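Haneck Practice Counter – Questions I Get Asked

Home / Rentals / Haneck / FAQ

I'm Jordan Haworth and I run the Haneck rentals at Rarko. I answer the emails too, so if you write in, you get me. Most of what's on this page started out as somebody's message, and I've left the answers about as long as I'd make them if you called.

What do I get when I rent a Haneck?

You get the arm with its two-finger gripper, a mounting post, the control box, a laptop with the software already on it, and one tub of practice items. The tub is mostly soft play food, plus some plates and a couple of bowls. You supply the counter, the power and the patience.

Do I need a real kitchen?

No. Plenty of people set up on an office table. I like a kitchen counter though, with the appliances left out, because that's what the arm is going to deal with sooner or later. If all it ever sees is a bare table, don't be surprised when a toaster throws it off.

Why soft food?

It squashes! A gripper that closes too hard on a plush banana does no harm to anybody. It's also harder than it looks. Floppy things change shape every time you pick them up, so the arm can't get away with learning one grab and repeating it all day. If you want rigid items, ask me for the Khasawneh tub, which has cups, blocks and lidded jars. It's the same price and you can swap halfway through a long rental.

Can I use real food?

Dry and sealed, sure. Cereal in a jar is fine. Please nothing wet, sticky or greasy near the fingers. We had a unit back in December with honey in the joint and Liam spent a whole afternoon on it with cotton swabs. The cleaning fee is on the rental sheet and yes, I do charge it.

How much does it cost?

Rental is $364 a week with the practice tub included. Buying one outright is $3,000 for a new unit or $2,000 for one that's come back from rental and been through Liam's bench. If you rent first and then buy, I take your first week off the price. Shipping is extra both ways and I'll quote it before you commit to anything.

How long does setup take?

Give it a morning the first time. Bolting on the post is quick. Calibration is the slow bit, and the laptop walks you through it one screen at a time. Carol Hebden, who writes our setup guide, wants me to tell you to read page two before you plug anything in – it's the page about cable slack, and it's the one people skip.

What is cable slack and why does Carol care so much?

The cable has to follow the arm through its whole reach. Too tight and it tugs the wrist off target. Too loose and it drags things across the counter. Move the arm by hand to all four corners of your space before you start and watch what the cable does. Then clip it.

How do I teach it a task?

You drive it yourself, with the hand controller, and it records what you did. Do the same job again with the items moved a bit. Then again. For something simple, like moving one item from a plate to a cutting board, I'd record 63 runs. That's the number in our starter plan and I've stuck with it because it fits in one sitting with a lunch break. More is better, but you'll get bored and start driving badly, and it learns the bad driving too.

What should I try first?

Plate to board. Put a few pieces of play food on a plate, leave clear space on a big cutting board and move one piece over. Once that's going okay, try plate to bowl. Bowls are a real step up because the fingers have to clear the rim. Save stacking for the second week.

Does it work if I leave other stuff on the counter?

Yes, and I'd encourage it. Start with less and add things as you go. Just keep anything tall out of the sweep of the arm, and keep glass well back by the wall.

Is it safe around kids?

It's slow and it stops when it meets resistance, but it's a machine with moving joints and I don't rent it as a toy. An adult runs it, with the stop button in reach. Els De Graaf takes one into her after-school club and has the kids stand behind a taped line on the floor. Good system, steal it.

Can I use my own gripper?

If it fits the Prendon plate, yes. That's the adapter on the end of the wrist, four screws. Anything heavier than our own gripper means redoing calibration from scratch, and I can't help much if the fingers are homemade. Send me a photo first and I'll tell you what I think.

What if it breaks?

Turn it off and email me. Please don't open the arm. Wear and tear is on us, drops and spills are on you, and if it's somewhere in between we talk about it like grownups. Pauline Hulme handles replacements and can usually get one out the door the next morning if you write before 2 p.m.

Can I keep what I record?

It's all yours. Copy it off the laptop before you send it back – we wipe every drive when it comes in and I can't get anything back after that.

Didn't see your question?

Use the contact form and put Haneck in the subject line so it lands with me.
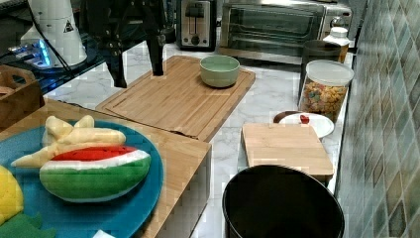
Haneck gripper over the big cutting board, play food on the plate in front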